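The Nowicki works at Prurkness makes small fasteners, and in January it ran a morning tour for trade buyers. We started at 10 in the wire store. Coils arrive annealed and are drawn down to size on the first line, with the die changed at the end of each shift.

Heading comes next. Each machine cuts a blank and forms the head in two blows. The guide spent a long time on lubricant, which at Nowicki is a soap film applied during drawing. Thread rolling is in the next bay - flat dies, one fixed and one moving. Rolling displaces the metal, so the blank starts out narrower than the finished thread.
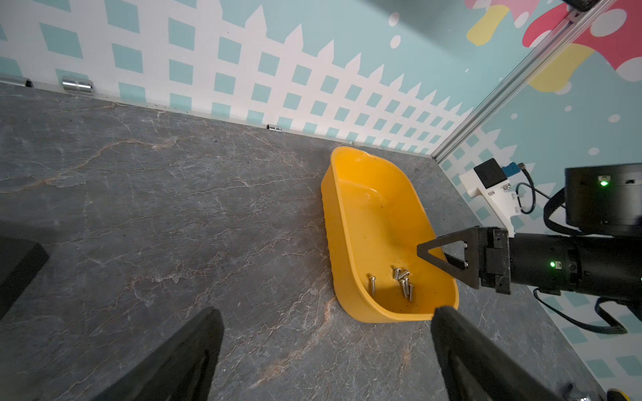
Screws in a yellow tray, rounded heads.

Plating is done off site by Cusa. Parts come back in sealed drums and are held until the test pieces from the same batch have been loaded for the required period. Rejected batches are scrapped, with no replating. I asked about lead time and was told 4 weeks for stock sizes and 8 for anything needing new dies.

The last hour covered packing and the Rorimero stock system, which ties each carton to its wire coil. The label printer was down, so we saw the records on a terminal only. 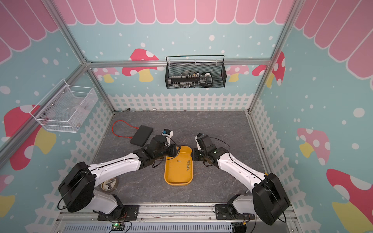

Vinh Đoàn thought the 4 weeks optimistic, as his last two orders of a stock size had both been held up at plating. The sales office said it would check the dates and write to him.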